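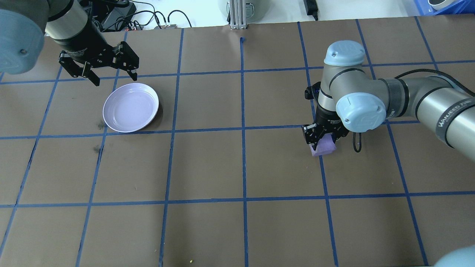 Small Ship, Long Winter: Mareike Engelhardt on Fitting Out the Nurach

Mareike Engelhardt draws ships' interiors with a soft pencil and a great deal of erasing. When we spoke in October she had eraser crumbs on both sleeves and a full set of cabin drawings for the Nurach spread over two desks, and she was happy to talk about any one of them for as long as I liked. I liked for most of the afternoon.

The Nurach is a 200-passenger coastal ship being refitted by the Kolodmont yard for Parnen, a line that has spent its whole life on cold water: fjords, islands, small harbors with one crane and a bakery. She spent her early years as an overnight ferry. Engelhardt's studio has the whole interior, from the cabins to the laundry corridor, plus the open decks aft of the funnel.

"I love ferries," she says. "I grew up going back and forth on one to see my grandparents, and I knew every staircase. A ferry has great bones. The stairs are wide, the doors are where you want them, and you can get from the bow to the stern without asking anyone. My first promise to Parnen was that I would leave the stairs alone."

She has kept that promise, mostly. The forward staircase lost its bottom landing to a new pantry, and she is still a bit sore about it.

Her route into ships went through hotels. She spent ten years on small inns and mountain lodges before a client bought a river boat and asked her to have a look at it. "I went on board with a tape measure and a notebook from a hotel project, and nothing I knew was any use. There wasn't a right angle on the boat! The floor curved, the walls leaned, and every ceiling panel had to come down again so an engineer could reach a valve. I went home and told my husband I'd found what I wanted to do."

The curve of the deck still pleases her. On the Nurach it is strong enough that a marble put down outside the dining room will roll to the wall, and she has drawn the dining tables with legs that adjust one at a time. The tables themselves are oak with a raised rim, which sailors call a fiddle. Parnen's captains asked for the rim to be higher. Waiters asked for it to be lower. The one she settled on is rounded along the inside so a forearm can rest on it, and she got there by making nine of them and having people eat soup.

"Soup is the real exam," she says. "You can talk about mood and materials all day long, and then somebody has to carry soup across the room in November."

Winter is what the whole ship is about, as far as Engelhardt is concerned. Parnen sails right through the dark months, when daylight on the northern stretch is down to a few blue hours around noon, and she thinks most ship interiors are drawn for a sunny afternoon that these passengers will hardly ever get. So the lounge windows have deep sills you can sit in, padded, with a reading lamp in each that throws its light down and away from the glass. Turn every lamp on and you can still see a lighthouse. She was so pleased when the first mock-up worked that she called the yard foreman at home.

The wool came from Bangash, a weaving mill she found through a chair. "I sat down in a waiting room, and the seat was this heavy ribbed cloth, dark green, obviously old, and it looked wonderful. I turned the chair upside down to find the label. The receptionist was very patient with me." Bangash had stopped making the cloth, but they still had the pattern cards, and they were willing to weave it again with a fire rating suitable for a passenger ship. The order came to 1,346 yards, in green, rust and a gray she calls wet rock. Most of it goes on lounge seating. The leftovers will become curtains in the crew mess.

She brings up the crew mess before I can ask about it. On the old plan it was an inside room beside the garbage store. It has now traded places with a luggage room and has four portholes on the starboard side, a long bench, and a coffee machine that was chosen by the people who will be drinking from it.

"These are people who live on board for weeks. A passenger is there for 10 nights and thinks it's marvelous whatever you do, because there's an eagle outside. The crew has seen the eagle. They need a good chair and a door that closes quietly."

I asked whether the line had pushed back about the cost. A little, she says, at the start. Moving the mess meant moving pipes, and moving pipes on an old ship means finding other pipes that aren't on any drawing. Kolodmont's people opened one wall and found a second wall behind it, painted, with a coat hook still on it. She asked to keep the hook. It will go in the entry lobby, by itself, at a height where a child can reach it.

The cabins were harder than anything else. The ferry's were tiny, made for one night's sleep and a quick exit, and the simple answer would have been to knock every pair into one. The steel wouldn't allow it in more than half of them. So there are two kinds of cabin on the Nurach now, and Engelhardt is plainly fonder of the small ones. The bed lies along the hull, with the window at pillow height. There's a fold-down desk, a drying cupboard with warm air piped into it for boots and gloves, and one long shelf that runs all the way around the room above the door.

"People told me nobody wants a small cabin anymore. I slept in the mock-up for three nights and I slept like a baby. You lie there and the sea would be right beside your face. Of course in my case it was the yard's parking lot, but I could imagine it."

The drying cupboard has turned out to be her most discussed idea inside the company. Parnen's guides had been hanging wet jackets in the engine casing for years, and when they saw the drawings they asked for cupboards of their own, then for a drying room, and then for a bench to sit on in the drying room. They got all three. The bench has slats wide enough to let mud fall through to a tray.

Outside, she has done less than she expected to. The aft deck had been covered with plastic turf at some point, and when that came up there was good steel underneath and the remains of an old painted shuffleboard court. The court is coming back. There will be a windbreak on both sides, heated rails along the port walkway (the first she has ever specified, and she can't wait to put her hands on them), and a sauna with a single round window facing the wake. She wanted a cold plunge tub as well. The stability calculations said no, as nearly 1,000 gallons of water sloshing about that high up is not a thing a naval architect will sign for. There is a bucket on a rope instead, which she says is more fun anyway.

Artwork is still open. She would like things made along the route: net floats, knitting patterns, charts that harbor pilots have scribbled on. A retired pilot has already offered a drawer full of them, coffee rings included, and she has set aside the whole wall outside the library. The library is another holdover, a former slot machine room with no windows at all, and she has painted its ceiling the deep red of an old barn.

"I went back and forth on that red for weeks. Then I thought, it's four in the afternoon, it's pitch dark, it's sleeting, you've got a book. What color do you want to be sitting under? And it was so easy after that."

The yard expects to start putting cabins in after the new year, beginning on the lowest passenger deck and working up. Engelhardt will be there for most of it. She has rented a room over a hardware store near the gate, and she has already measured the walk to the ship: 12 minutes, or eight if the gangway is on the near side.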